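2022-05-18, tracking notes, Deltov grippers

Continued on the pose dropouts in the hand-held sets. Abbas had the filter lag down to something usable last week, but the left gripper still jumps when a cube turns far enough that the detector has one face at a shallow angle. The solver flips between the two planar solutions and the filter believes both.

Changes today:
- Corner refinement on for both cubes. Costs a little time per image, still fits at 30 Hz.
- Ambiguity check before the filter. If the two reprojection errors are too close, keep the solution nearer the predicted pose.
- Gate on rotation jump, reset after 3 rejected poses in a row.

Replayed the December log (4000 images) through old and new code. The old build flags 226 flips. The new one removes most of them; the rest are in stretches with motion blur, where corner refinement makes things slightly worse. Have not looked at exposure yet.

Paper is the awkward case. The sheet gets tilted, the wrist follows it, and the cube face swings away from the head camera. Printed dark blocks on the sheet may also produce candidate quads, so the ID check stays strict.

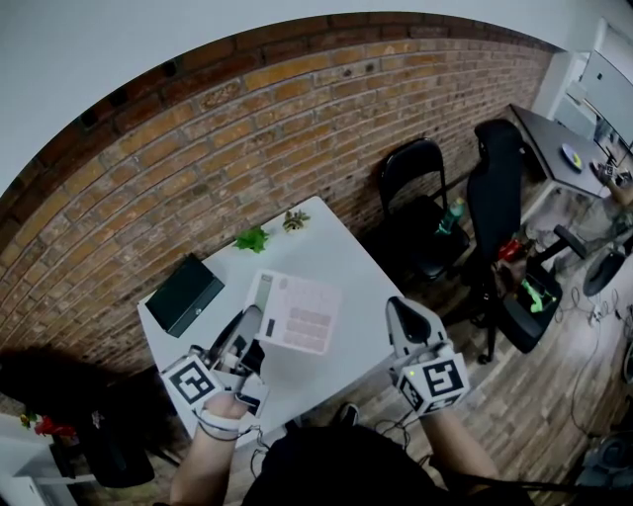
Left gripper closed on the printed sheet, right gripper open. Head camera view, one cube on each gripper.

To do: log rejected candidates with their corner positions. Parvaneh to check whether the Himberg config still loads the old cube geometry. Gate threshold is hard-coded in the filter node, move it to the parameter file before merging.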